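On Sep 14, 2025, a member of the Jullatent list wrote:

> We have 300 runs of our fruit task and the policy still gets muddled when two pieces look alike. Would you mix up the layouts, or just collect more of the same?

Hello, and what a nice question to find in my inbox! I'd mix them up, and I'd start small. At Cekby we've been on tangerines for a while now, partly peeled ones, with one on a plate and one straight on the green covering (they look so much alike that it makes a fair test). 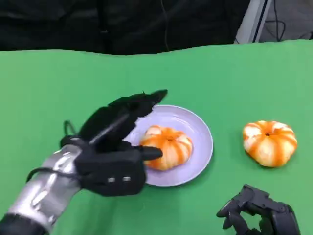 We move the plate every 4 runs and swap the fruit when we think of it, which I'll admit isn't as often as we should. Our set stands at 2,619 runs, and I still wish the early ones had more variety in them. Do write down which hand does the reaching, too. We didn't at first, and sorting it out later was a long, dull job!

Warmly,
Juhász
Cekby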